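Notes for week 4, drape and stage curtains. Bring these along, we'll be scribbling on them!

## Why heavy cloth behaves so well

Fabric weight is given in grams per square meter. The house curtain at the Kerkthorpe theater comes in at 578, and our practice muslin at 209. That gap is the whole lecture, really. Heavy cloth falls in slow, deep folds and soaks up light (wonderful for masking), while muslin flutters every time a door opens.
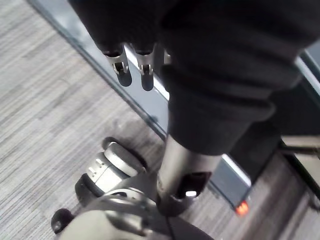

Fullness comes next, and it's my favorite part. A curtain sewn at 100% fullness uses twice the width of the opening, so a track of 2000 mm needs 4000 mm of cloth before hems. Try 50% on paper first and see how flat it looks!

## Hanging and hardware

- Ties go on the webbing, never through the face cloth.
- Chain in the bottom hem, sewn into its own pocket.
- Check every bracket before loading a pipe. Ratings are in the Peltonen tables, page 291.

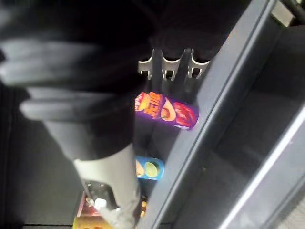

*Fig. 2. Metal bracket with three prongs.*

For February: read the Stadedard chapter on pleats (box and pinch only) and bring a half-meter sample of something you'd love to see hung. Velvet people, I'm looking at you.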